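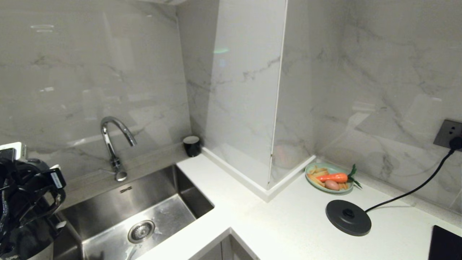
The Dishes Talk: speaker notes
2022-12-11

Slide 1. Wait for the coats to come off. Say hello. Mention that the talk runs 23 minutes and that the coffee is at the back, so people can stop looking for it.

Open with the question: who in this room has had a fight over a dish left "to soak"? Hands up. Keep yours up longest.

Slide 2. The survey. Fomon, the housing co-op I used to rent from, sent every tenant a form about shared living. They got 1,752 back. I read all of them over one February, when I had the flu and no better offers. Rent came up a fair bit. Noise came up. The sink came up on nearly every page, sometimes in capital letters.

Slow down here. Let them enjoy it.

Slide 3. What people say they argue about: fairness. What they describe when you keep reading: one particular pan. Read the lasagna quote, the long version. Don't do the voice. (You did the voice in Triltness and it went badly.)

Slide 4. Chore charts. I have lived under four. The best one had magnets. It lasted until somebody moved a magnet at night, after which we had a chore chart and also a crime.

Point to make: a chart records who was supposed to do a thing. It has never washed a fork.

Slide 5. The Mavari house rule. Eleven people, one kitchen, and a single line taped by the door: "Leave it how you'd like to find it." Sounds lovely. Some people would like to find it terrible. Pause for laugh. If no laugh, move on briskly and drink some water.

Slide 6. What did work, in the houses I visited:
Each person owns one plate, one bowl, one mug. Extras go in a box on a high shelf.
Whoever cooks picks the music, whoever washes gets left alone.
"Soaking" expires at bedtime.
Nothing gets discussed in the group chat after ten.

The last one got a round of applause at the Farouk Street library. I suspect they'd all seen the same chat.

Slide 7. Money. One house paid a cleaner out of the shared fund and the fighting stopped for a month — then they fought over who should tidy up before the cleaner came. Skip this slide if running late.

Slide 8. Questions. Someone will ask about dishwashers. Say that loading one is a separate talk, and a longer one.

Handouts are on the chair by the door. Take the clicker home this time.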